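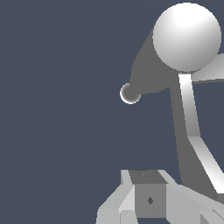
Teaching by remote control: work since the last report

The simulated arm now follows the operator's hand controller well enough to record usable runs. Jabari Makori and Jocelyn Javier have saved 300 demonstrations of the block pick-up task, of which 18 were thrown out for dropped tracking data. Simulation views are drawn in plain shapes with no textures, and we plan to keep them that way through June.

Problems

The delay between hand and arm is still too long for fine moves – operators tend to overshoot and correct. Nahom Wolde is rewriting the link to the Vulleo server.

Next period

Start hand-guided teaching on the real arm at Ikard, with three operators. Roswitha Wallner will send the revised budget separately. We ask Gradness to confirm the second payment before then.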